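Pellell – notes on the table set

Hi, and thanks for having a look. Pellell is my little collection of notes and pictures about work tables, which started when I got fussy about the colour of the one in my own workshop. I've gone through 200 pictures so far and sorted them into four folders by how much of the tabletop you can see.

Folder names are plain lowercase words, no spaces. The notes file has one line per picture: table colour, how the light falls, and whatever I felt like adding that day (sorry, some of it is rambling). If a line just says "pale", I couldn't decide between white and cream and moved on.

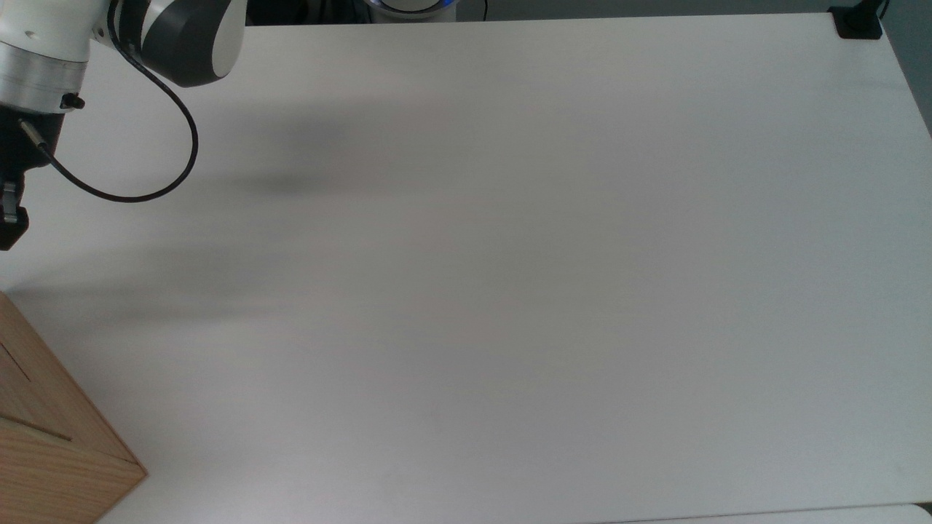

Pale white top, soft grey shadow, black cable in a loose loop.

I'm very fond of the pale tops. Shadows go lovely and blurry on them, and anything dark shows up a treat – handy if you're forever losing screws like me. The darker tops are in their own folder and I'll admit I've written less about those.

Barnabás Hegyi checked my spelling and talked me out of nine different words for grey. We settled on three, and they're listed at the top of the notes file.

Still to do: the Bognár folder needs renaming, and I want to redo the light column before December. If you spot a mistake, send me the file name and the line.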